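Fitting blocks that are too tight - sand, wax or leave alone?

Reading time: 3 minutes
Print this page | E-mail this page
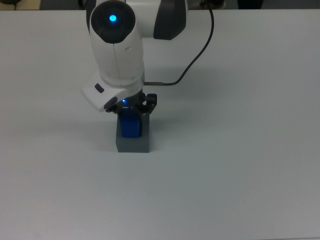
Original post

benchend56
Posted May 14, 2018

I've got a set of coloured blocks where one presses down into another. The blue into the grey is the pair I'm asking about. Some pairs go together with a light push and some need proper force, and then you can't get them apart without twisting. I'm using them on a plain pale table with nothing under them, so they also slide about when you press off centre.

Has anyone eased a tight pair without ruining it? I have 100 of them to get through, so I'd like a method that doesn't take all evening.

Replies

Griteo
Don't sand them. You take off more than you think and then the pair is loose for good. I did a batch of 34 that way and ended up binning a third. Push them together and pull them apart a few dozen times first and see if they ease.

pressfit_mo
Disagree with Griteo. Sanding is fine if you use very fine paper, wrapped round something flat, and only do the inside faces of the lower block. Two strokes a side, try it, two more. People go wrong by sanding the upper block, and then it wobbles in every other block you own.

Griteo
Two strokes a side on 100 blocks is his whole evening gone.

bunska_shed
Are they from the Bunska box or the Jommont one? The Jommont blocks in my cupboard are all a bit tight and they do wear in. The Bunska ones never did. I keep those for stacking and don't bother fitting them.

benchend56
Mixed, I think. They came in one tub with no lid.

bunska_shed
Then sort them before you sand anything. A block from one maker was never meant to go in a block from the other.

Preda
A rub of candle wax on the edges is enough for most of them. Wipe off what's left or it picks up dust. For the sliding, put a thin rubber mat down. Press straight down from above and keep the lower block flat on the table - if it tips, the top one goes in crooked and jams.

pressfit_mo
Wax wears off by June and you'll be doing it again.

Preda
Then I'll do it again. It takes a minute.

benchend56
Thanks all. I'll sort them first, then wax, and only sand the ones that still stick. Will post how many that is.

Related threads
Storing blocks without a lid
Grey blocks marking a white table
Jommont spares - where to get them
Which glue for a split corner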